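Skedwood Robotics Club > Projects > Sorting Arm > Gallery

Last updated February 1, 2023

Sorting Arm Gallery

The sorting arm is the club's main project this year. The goal is to have it pick up small craft supplies and put each one in the right bin, with no one touching the controls. Sverre Kvam and Pui-shan Lau look after the arm and gripper. Ramil Maglaya writes the control code, and Ching-wen Hung handles the training runs and the labels. Brendan Duggan is our faculty advisor.

We meet in the back half of the Stalgate workshop. Members drive the arm by hand first, and the recorded runs are used to train it. The target for the season is 1000 recorded runs. We are at 241. Each run has a limit of 60 seconds, and a run that goes over the limit is thrown out.

Click through to the Braten page for the parts list and wiring notes.

Glue bottles

Bottles are one of the harder items on the list. They are tall compared with most of our supplies, and the nozzle on top is a bad place to grab. Ching-wen labels them by cap color, so red and purple are separate classes even when the bottles are otherwise the same.

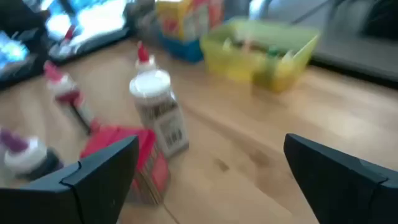 Gripper open over the table, with a red-capped glue bottle between the fingers.

The approach speed is still too high for tall items. Ramil has a slower setting ready for testing. Pui-shan would like to keep the fast one for boxes, which don't tip as easily, and switch between the 2 depending on the label. That means the label has to be right before the arm starts down, so Ching-wen is redoing the early bottle runs first.

Small parts

Anything shorter than the fingertips goes in this group. The fingers have to close almost all the way, and a small error to either side means a miss.
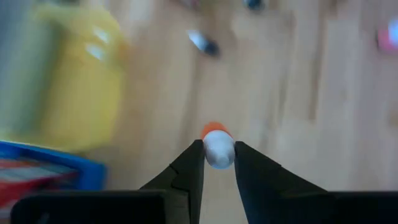
Grip force was the main thing Sverre worked on over the winter break. The old setting closed at full force every time and wore down the finger pads. The new one ramps up and stops when the motor current reaches a set level. Small rounded pieces like the white one with the orange cap get held right at the tips, so the force there matters more than it does for a box that fills the whole gap. The settings are saved in the shared folder under Sverre's name. Please copy the file before you change anything in it.

Next steps

The arm goes to the Vukadinović student showcase in April. Teams there get one table and one power outlet, and all code has to run on a laptop the team brings. Brendan has the entry form and needs a signed permission slip from everyone who plans to travel.

New members can start on labeling at any time. See Ching-wen for a login.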